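26 December 2019

Finally sat down with the profile photo ratings, since the building's empty enough to think. Safta set up the second round last week (same faces, same window light, different lenses) and I had promised her I'd look before I went anywhere near leftovers.

So! We got 326 people through the survey, short of the 500 I wanted, but plenty to poke at. Each one saw 60 pairs and picked who they'd sooner have coffee with. The shots at f/4 or wider won a lot of the pairs, and I was all ready to write "blurry background = charming" in big letters and go home.
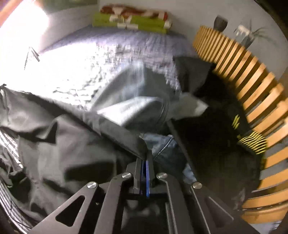
Then I sorted by sitter and it got messy. Toàn does well in everything, even the phone shots, the lucky so-and-so. Diệp's wide-aperture pictures do worse than her plain ones, and I think I know why: the focus landed on her ear in two of them. I'd pull those and rerun before trusting anything.

Other gripe: the Pellideck export drops the left/right order, so I can't tell if folks just click the left face when they get bored. Nhàn, can you switch that column back on? I tried and only managed to log myself out twice.

To do: reshoot Diệp, ask Ánh if she'd sit for us (she said maybe, back in May), and try one batch in black and white. My bet is the phone shots gain the most from it. Safta bets the opposite, loser buys lunch at Kiều.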